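Grarlow Two-Arm Bench: Set-Up Guide
Section 5. Running the bench for visitors and open days

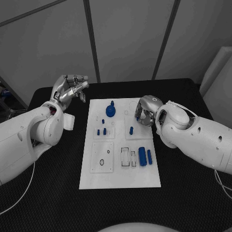 Reading time: 4 minutes

This section covers the board demonstration as it is given at the Skokimthorpe open day. It assumes the arms are bolted down and have passed the checks in Section 4. If either arm has been moved since then, go back and repeat those checks first.

The demonstration uses the white task board, the blue parts and the clear plates from the Clornix kit. One operator runs the software and one host talks to the visitors. Do not try to do both jobs at once.

5.1 Before the doors open

1. Lay the black textured mat on the table and smooth it out to the corners. A fold under the board will tilt it enough to spoil the peg placements.

2. Set the white board in the middle of the mat with its long side running away from the robot's body.

3. Check the clear plates. The large plate with the two round holes goes in the near left part of the board. Tighten its corner screws by hand.

4. Place the blue parts as follows. The stepped part stands on its wide base at the far left, knob up. The small pegs stand upright. The two cylinders lie on their sides at the near right, next to the clear holders, with the thicker one on the left.

5. Leave the large near left plate empty.

6. Look at the cables under both arms. They should hang freely and stay clear of the board through the full reach of each arm.

Note: The outlines printed on the board are there to help you put parts back. If an outline has worn away, tell Raíssa Andrade so the board can be reprinted. Do not draw it in with marker, as the camera reads marker ink as an edge.

5.2 Starting the arms

1. Ask everyone to stand behind the floor line.

2. Turn on the control cabinet and wait for the steady light.

3. Log in with the demo account. The demo account limits arm speed to 300 mm per second and hides the calibration menu.

4. Press Home. Both arms go to their rest positions and the hands open.

5. Press Ready. The hands come in over the board from either side and hold there.

6. Wait until the screen shows "Board found." If it does not appear within 17 seconds, press Home, check the room lights and try again.

CAUTION: Keep your hands off the board once Ready has been pressed. The arms can start from this position with no further sound or light. To fix a part that has fallen over, press Home first, then Hold, and only then reach in.

CAUTION: The finger joints can pinch. Visitors may not shake hands with the robot, even with the power off.

5.3 The demonstration

The standard program is called Camargo and takes 5 minutes. Load it from the Programs list and press Run.

1. Let the first move finish before you start talking. People watch the hands and do not listen.

2. Tell visitors that each hand works mostly on its own side and that the software decides which hand takes a part.

3. During the peg moves, keep quiet or keep it short. This is when most of the questions come, and they can be answered after the run.

4. If a part is dropped on the mat, let the program go on. It will skip the part and report it at the end.

5. If a part leaves the table, press Hold, then Home, and pick it up.

Questions that came up at the last open day, with the answers Kátia Sampaio gave:

Is someone steering it? Not in Camargo. There is a separate remote mode, which we do not run for the public.

Does it get tired? No, but the finger tendons wear. They are changed every 3000 grasps.

Can it do something else? Yes, with a different board and more time to teach it.

Note: School groups do better if they are told beforehand that the robot sometimes misses. Natanael Macedo has a one-page handout for teachers. Ask him for copies a few days ahead.

5.4 Between groups

1. Press Home, then Hold.

2. Put the blue parts back as in 5.1, step 4.

3. Wipe the clear plates with a dry cloth. Fingerprints cause more failed runs than anything else on this bench.

4. Write the run result in the log, including skipped parts.

5. Release Hold from the screen when you have stepped back behind the line.

5.5 Closing down

1. Press Park and stay at the table until both arms have stopped.

2. Turn off the control cabinet.

3. Put the blue parts in the kit box. The small pegs go in the bag with the zipper.

4. Leave the board and mat in place and cover them.

Report any odd noise from a wrist or shoulder to Maiara Bastos the same day, even if the run went well.

Section revised 27 December 2025 by Jucélia Xavier. Step 6 of 5.2 changed. For stop faults and error codes, see Section 6.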